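26 Apr 2019

Backup review with Mbali Swanepoel this morning. The Stomton server holds 503 GB and the nightly copy to Vemano is still missing the mail folders. She thinks it is the old exclusion list from November.

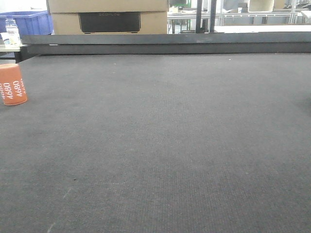
Orange cup on the grey felt.

Ran a test restore after lunch. 700 files asked for, 50 missing, all from one share. Sent the log to Geeta Uniyal and changed the job to start at nine.

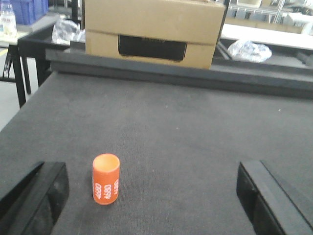
How long do we keep the nightly copies?
Thirty days, then the month-end one goes to Clestonel.

Must renew the licence on Monday. Left at six.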